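Posting a few notes from the Marnham robotics club, for people who asked what we've been doing since January. We meet every Tuesday after school. The project this term is shoelaces, with two small arms working together.

There are 9 students. Each one has to record 50 tries at the task before we train anything. A try means driving both arms by hand with the controllers while the computer saves the wrist views and the joint positions.

We started with a cardboard box and a rope to get people used to the controls. That took two sessions. Then we moved to canvas high-tops, and everyone slowed down a lot.

The hard part is the lace. A box stays where you put it, but a lace folds up or slides under the shoe. From the wrist view you also lose sight of whatever is behind the fingers.

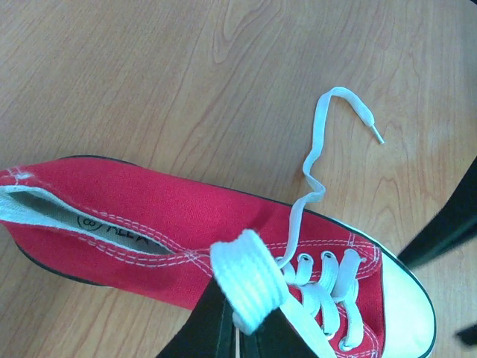 Alžběta Krajčí keeps the log for us. Each try gets a pass, a fail or a redo. Redo is for when the controller drops out or someone bumps the table. Fails stay in the set and get a short note.

The club rule is 3 tries, then swap drivers. Hands get tired faster than you'd think, and tired driving shows up in the recordings as small jerks. We tried longer turns in the first month and threw out most of that work.

Code is split between two groups. One group handles the recording script, which we named Fumis. The other is writing Pîrvu, a small tool that plays a try back so you can step through it and mark where the grip closes. Pîrvu still crashes on long files.

Tamara Surdu worked out that we should start each try with the laces in a different position. Before that we were setting them up neatly every time, and the first model we trained only did anything sensible when they were neat.

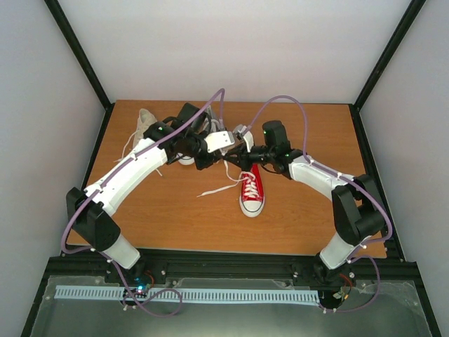 A question I get from parents: do students need to know how to code before they join?

Most of ours didn't. New members start on driving and logging, and they pick up Python from the older ones when they want to change something in the scripts.

Next step is the Mistatetti meet. Each team gets 36 minutes at the table, setup included – so we're practicing setup as its own thing now. Our best time from cases closed to both arms homed is still too slow.

If you run a club and want the log sheet, send me a message. It's one page, with columns for driver, shoe, starting position, result and notes. We print it and fill it in with pencil.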